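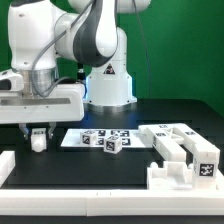
White arm, black tabletop, green backdrop

About Fendgate

G'day, I'm Facundo Aravena and I make glasses for people who drive race cars. Mostly club racers, a fair few rally co-drivers, hill climb people, karters of every age, and one bloke who races lawnmowers and is very serious about it. If you wear glasses and you also wear a helmet, you've probably already worked out why you're on this page.

I'm short-sighted. Have been since I was nine. When I started racing an old hatchback at club level I did what everyone does, which was put the helmet on, then try to post my everyday specs in through the eye port like a letter. The arms would catch on the padding, bend outwards, and end up sitting about a finger's width above my ears. By the third lap they'd be halfway down my nose and I'd be tipping my head back to find the apex. I tried contacts and hated them (dusty car, no windscreen seal worth mentioning, lots of blinking). I tried a strap. I tried tape, and I do not recommend tape.

So I got out the heat gun and straightened the arms on an old pair until they were dead flat from hinge to tip. They went in like a ruler. I drove the whole day without touching them, and at the end of it three people in the paddock asked if I'd do theirs!

That was really the start of it. I did those three pairs on my kitchen bench, melted one of them beyond saving, bought that person a new pair, and got better at it from there.

What we make

We've got two frames and we're not in a hurry to have a third.

The Bastos is the one most people end up with. It's a full-rim frame with flat, thin arms that taper towards the end, so they slide between your cheek pads and your head without you having to take a run-up. The front is shallow enough to clear the eye port on every full-face helmet we've got our hands on so far. It comes in black, a sort of dark olive, and a red that I love and that hardly anybody orders.

The Etik is for open-face helmets and for drivers with narrower faces, and it's the frame we put most of our younger karters in. The bridge is lower and the arms are shorter. It's also the lighter of the two, and I have it on good authority from rally co-drivers that it stays put when you're reading notes with your chin on your chest. A lot of them get a bifocal or a reading segment in the bottom, which we can do, but please ring me first because where we set the line depends on how you sit and where you hold your book.

Both frames take prescription lenses, single vision or otherwise, and both can be tinted. On tints, I'll say what I say on the phone. If you're after one pair for everything, get clear lenses and do your shading with a visor strip. If you only race in the daytime and you know your circuits, a mid brown is lovely and it picks out damp patches on the tarmac better than grey does, at least to my eyes. Don't get a dark tint if there's a tunnel or a heap of tree cover anywhere on your course. I sold someone a dark pair for a forest hill climb in my first year and I still feel bad about it.

How we're set up

We're in Sturham, in a unit behind the tyre place. The front room is where you try things on and the back is where the frames get finished and the lenses get edged and fitted. There's a rack of helmets along one wall in just about every size, so you don't have to bring your own, although it's much better if you do because padding packs down over the years and yours will have gone its own way.

Last year we sent out 1035 pairs, and 705 of those were Bastos. For a business that began with a heat gun next to the toaster, I'm pretty chuffed with that. The rest were Etiks and a small number of odd jobs, where somebody sends in a frame they already love and we make new straight arms for it. We still do those. They take ages and I don't charge enough for them, but they're the jobs I enjoy most, so there you go.

I'm usually the one who answers the phone. If I don't, I've got the edger running and can't hear it, so leave a message with your number said slowly, twice. I ring back in the evening unless it's a race weekend.

Getting a pair

You'll need a current prescription from your optometrist. We don't do eye tests and we never will, it's a proper profession and I'm not in it. Ask them to write your pupillary distance on the script as well. Some will do it happily and some will grumble a bit, and if yours won't, we can measure it here or talk you through it over a video call with a ruler and a patient friend.

Then tell us which helmet you wear, make, model and size, and whether you use a balaclava. The balaclava matters more than you'd think! People forget it, the glasses arrive, they fit beautifully at home, and then on the day there's an extra layer of fabric in there and everything's a squeeze. We'll send you a plain trial frame to try with the whole lot on. Sit in the car with it if you can. Do your belts up, turn your head, look for your mirrors, have a bit of a bounce. Post it back with notes and we'll make the real ones.

It takes us a couple of weeks once we've got the trial frame back, longer in the run-up to the season when everybody remembers at once. If you're racing over summer, the cut-off for having glasses in your hands before the break is Tue 20 November. I've moved that date for people in the past and ended up fitting lenses at midnight, so I'm going to try being firm this time (wish me luck).

A frame with clear single vision lenses comes with a hard case, a cloth, and two spare hinge screws taped inside the lid. Please don't throw the lid tape away without looking under it. Replacement arms are $68 a set, fitted, and a re-tint on lenses we made is $80. If you've had a proper crash in them, send them back and I'll check them over for nothing, and tell you truthfully if they should go in the bin.

What we can't help with

Our glasses are for seeing through. They're not safety goggles, and they don't replace a visor. If you run an open-face helmet you still need whatever eye protection your club's rules ask for, worn over the top. Check with your scrutineer before you spend money with me. I'd much prefer a phone call beforehand to a sad email on a Sunday.

We also don't do fashion sunnies. We get asked a lot, and with arms this straight they'd fall off you at the beach anyway. There's nothing hooking behind your ear, the helmet does all the holding.

Coming to say hello

The front room's open on weekday afternoons and most Saturday mornings, and there's parking out the front as long as you leave the tyre place's roller door clear. Bring your helmet, bring your balaclava, and bring your current glasses even if they're held together with something embarrassing. I've seen the tape. I've worn the tape.

Every May we take the trial frames and a folding table along to the Sturham club's opening round, and if you're racing there you can try both frames in your own car between sessions. Look for the red Bastos on my face. I'm also happy to talk about hatchbacks for as long as you like, particularly gearboxes, and particularly if you happen to have a spare third gear for one going cheap.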